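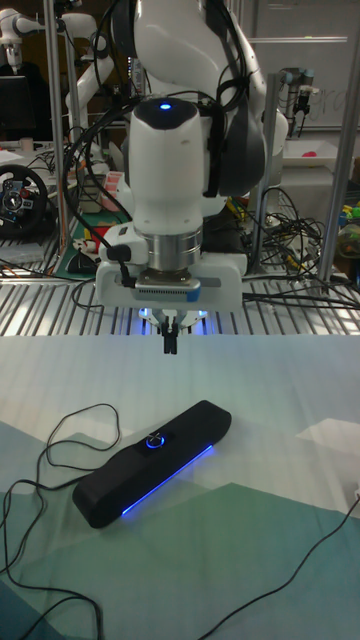

Notebook, studio room, September

Friday, morning

Continuing with the long piece for the Lesside night. Working title is still "Velgate", after the tram stop, and I think it will stay. Where I stopped last time: the first part is good, the middle part is too crowded, the end does not exist.

Opened the session and first listened to everything from the start without touching anything. I wrote down the times where I lost attention. 3:10, 7:45, and then all the time from 11 until the end. The first two are easy. At 3:10 the low drone and the field recording are in the same place, both between 150 and 300 Hz, and together they make a kind of wool. At 7:45 there is a filter opening which I liked very much in spring and now I hear it as a filter opening and nothing more.

Length at this moment is 19 minutes. The slot at Lesside is longer, but the piece will be played between two other things, so I do not want to fill it by force.

Drone layer

The drone is the old recording from 2022, the one made with the string machine through the broken spring reverb. I have only the stereo bounce, the separate tracks are lost. So whatever I do, the reverb is inside it. I tried three things today:

First, a normal cut with EQ at 210 Hz, wide, 4 dB. It helps, but the drone becomes thin and sounds like it comes from a telephone in the next apartment.

Second, side chain from the field recording, very slow, attack 400 ms and release more than two seconds. Better. The drone goes back a little when the water sound comes in front. But one can hear it breathe, and in music with no beat the breathing becomes the beat. I do not want this.

Third, I moved the field recording up instead. High pass at 300, and then a small shelf at 6 kHz to give back some air. This is the one. Simple thing, it took me two hours to come to it. The drone stays untouched.

Note for later: always try to move the weaker sound first.

The Msimang pedal

The Msimang delay has again the problem with the clock noise. It is a high whistle which appears when the delay time is over 600 ms. On headphones very clear, on the monitors almost hidden. I measured with the analyzer and there is a peak at nearly 1425 Hz when the knob is at two o'clock, and it moves down when I turn to the right. So it is the clock or a product of it, and a static notch will not follow it.

What I checked:

Other power supply, isolated output. No change.
Other cable in and out. No change.
Battery. Whistle is lower, maybe by half, but still there.
Input level higher and output lower. This makes the biggest difference. With the input almost at clipping, the whistle is below the tape hiss of the drone.

For the live set I will run it hot and turn down on the mixer channel. For the recording I will print the delay at one fixed knob position and notch it there. I marked the position with white pencil on the pedal. Please, if somebody from the room borrows it, do not clean the mark off.

Somebody wrote last month on the sheet near the door that the pedal is "dead". It is not dead. It has only one bad regulator, I think, and I will open it after the concert and not before.

Middle part

I muted tracks one after another to find which one makes it crowded. There were 29 tracks playing between minute 8 and minute 12. For slow music this is a lot. Many of them are at minus 25 dB or lower and I was thinking that they give "depth", but when I muted eleven of them I could not tell the difference in a blind test with myself (eyes closed, finger on the mute group button, pressed many times until I did not know which state it is). So they are out. I did not delete them, they are in a folder called maybe.

After this, the glass pad is suddenly too loud and too wide. It was carrying all the others and now it has nothing to carry. Turned it down 3 dB and made the low half of it mono. Now it sits.

The bell sequence is still a question. It is seven notes against the slow pulse of eight, so it takes a long time to meet again, and this meeting point was the reason why I wrote the whole middle. But with the cleaner mix the meeting is too evident. It arrives and everybody will notice that it arrives. I shifted the bells by one sixteenth, and so they almost meet and pass. I like this more today. I will listen again tomorrow, when the ears are rested, before I say it is decided.

Also changed the scale of the bells a little. The sixth note was making a major color together with the drone, and it gave a friendly feeling I did not intend. Lowered it by 30 cents. Not a half tone, only 30 cents. It is now somewhere between and sounds slightly tired.

Afternoon

Long break, soup. Came back at 15:20.

Tried to write the ending. Three sketches:

Sketch A is only a fade of the drone with the water recording alone at the last minute. It works and it is what everybody does. I did it myself on both of the last pieces.

Sketch B brings back the first chord but played on the small sampler at half speed. The sampler gives a grain at this speed, like sand, quite beautiful. The problem is that it needs two minutes to be understood and the listener already thinks the piece is finished. In the concert somebody will begin to clap.

Sketch C is a cut. Everything plays and then stops, with only the tail of the reverb. I recorded the tail with 12 seconds and then with 20. With 20 it is strong in the room here, but Lesside has a bar at the back with a refrigerator, and the refrigerator will be louder than the last 10 seconds. I remember this from the evening when I was only in the audience.

Possibly B going into C: the slow chord comes in while the other parts are still playing, so there is no false ending, and then the cut takes all of it except the sampler tail. I made a rough version before leaving. Saved as velgate_end_BC. Did not listen to it twice on purpose.

Levels and file for the venue

Lesside wants stereo only, 48 kHz, no limiter on the master. They have their own processing after the desk. I had a soft clipper on the master bus since the beginning and I mixed into it, so when I take it off, the middle part jumps up by 2 dB in the peaks. Have to decide if I mix again without it or print it with the clipper very gently. I am for mixing again, only the middle is affected.

I exported a version and played it in mono on the little kitchen radio with the aux input. The drone survives. The glass pad almost disappears, because of the widening plug-in. I took off the widening and used two different reverbs left and right instead, one 2.8 seconds and one 3.3. In mono it is now only a bit darker, and in stereo it is wide enough.

Played it also on the Flunmont speakers in the front room. They have a hump at the bottom which the others here like for dub records, and for this it is not correct, but it is useful for knowing what happens if a venue has too much bass. What happens is that the drone eats the first four minutes. I made a second version of the drone track with a gentle low shelf down, on its own fader, so that I can go between the two during soundcheck. It costs me one channel.

Channel plan for the mixer, to not forget:

1 and 2, drone normal
3 and 4, drone with less bass
5 and 6, water and tram recordings
7, bells, mono
8, Msimang return, mono, channel down, input hot
9 and 10, glass pad and everything remaining

The sampler has to go somewhere. If the drone is mono I win two channels, but the movement in it is very slow left to right and it is one of the few things I am sure about. Maybe the bells and the Msimang return can be together. Check the cable box for a Y adapter.

Things that went wrong today

The computer changed the buffer size by itself after sleep and I had clicks in one export. I only noticed at minute 14. Deleted this export, so if somebody has the version from before lunch in the shared folder, please do not use it.

The left monitor has a small rattle around the low D. It is the shelf, not the speaker – with a hand on the shelf it is gone. Put folded cardboard under it for now.

For the next session

Listen first to the BC ending, before opening anything else.
Bells: with the sixteenth shift or without.
Mix the middle again with no clipper.
Record the tram doors at Velgate again, early, before the traffic. The old recording has a person coughing exactly on the good part. I was leaving it in for months and now with fewer tracks one hears it too well.
Ask Lesside about the monitor on stage, one or two, and if the refrigerator can be off for the last piece.
Buy 9 V batteries, four.

Closed at 19:40. Room heating is off, main switch for the rack is off, the tape machine is left with the cover on and the reel still threaded.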